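Two Handles, One Bench: A Month With Hand-Held Grippers

By the workshop desk

Most people who buy a robot arm spend a long time picking the arm and very little time picking what goes on the end of it. The gripper gets added to the order late, often because it was in the same catalog. Then it arrives, and the first thing it is asked to hold is a sheet of paper.

We spent March with two hand-held grippers. A hand-held gripper is the working end of a robot without the robot. You hold it, you squeeze, and a camera on the tool records what the fingers do. The recordings are later used to teach an arm the same job. If the fingers are wrong for the job, you find out in your own hand before any arm has been bolted down.

The two tools were the Stekel and the Nzioka. Both have two fingers that close on each other, and both take swappable tips. We also borrowed a Drostmont controller to log how far the fingers opened and when they closed. The Stekel costs 893 dollars with one set of tips. The Nzioka is sold only with its controller, so a fair price comparison is hard to make.

Thin things first

Paper is a good test because it gives a gripper nothing to hold. It has no height, and it slides. Hard tips with a beveled end should in theory get under an edge. Soft tips should in theory drag the sheet until it buckles, and then pinch the buckle.
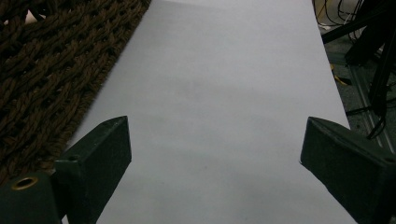 Beveled fingers over a sheet of white paper, with a woven rope mat alongside.

We made 30 tries at picking up a single sheet with each kind of tip. The beveled tips did well when the sheet lay partly over another surface and there was a lip to get under. On a flat, smooth surface they mostly pushed the paper away. The soft tips were slower but more even. They left a crease nearly every time, which matters if the sheet is a form and doesn't matter if it is packing.

Rope and woven goods were easier for both. A thick cord gives a finger plenty to catch on, and the risk is catching too much. Twice a beveled tip went into a gap in the weave and would not come out without a second hand. An arm would have kept pulling. We now write down every snag of that kind, along with the finger opening from the Drostmont log, so that those recordings can be left out of training.

Baskets and cloth

The second set of tests used woven baskets and pieces of fabric. The job was to take hold of the basket wall, shift the basket a short way, let go, and then lift the cloth out. It sounds simple and took most of two weeks.

The trouble is the wall. A woven side gives a little when it is squeezed, and hard fingers tend to skate up it. Felt-like pads sit flat against the strands and stay put with less force. They also block more of the camera's view. With the pads on, there were moments when the cloth was hidden behind a finger and the person holding the tool could see it but the camera could not. A person can lean over and look. The recording has only what the lens had.

We tried moving the grip closer to the basket's corner, which helped, and turning the wrist before closing, which helped more. Of 32 full runs with the padded fingers, 3 had to be thrown away for a blocked view. The hard tips lost more than that to slipping, and we stopped keeping score when the result was plain.
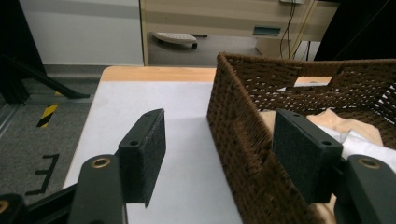
What the controller adds

The Drostmont is a plain box with one cable to the gripper and one to the computer. Its log matched what our hands told us, with one exception. When the fingers closed on soft cloth, the log showed them still creeping shut well after we thought we had a firm hold. Anyone planning to replay those motions on an arm should wait a beat before lifting.

Setup took a morning. The software that comes from Prirnidberg, which both tools can use, wants the camera checked again every time the tips are changed. We skipped that step once and lost an afternoon of recordings.

Which to buy

For boxes, trays and other stiff things, the Stekel with hard tips is the better buy and the lighter one in the hand. For cloth and baskets we would take the Nzioka with padded fingers and put up with the camera view. Shops that handle both should get one tool and two sets of tips. Changing them takes a small screwdriver and a few minutes, and the spare screws are worth ordering at the same time.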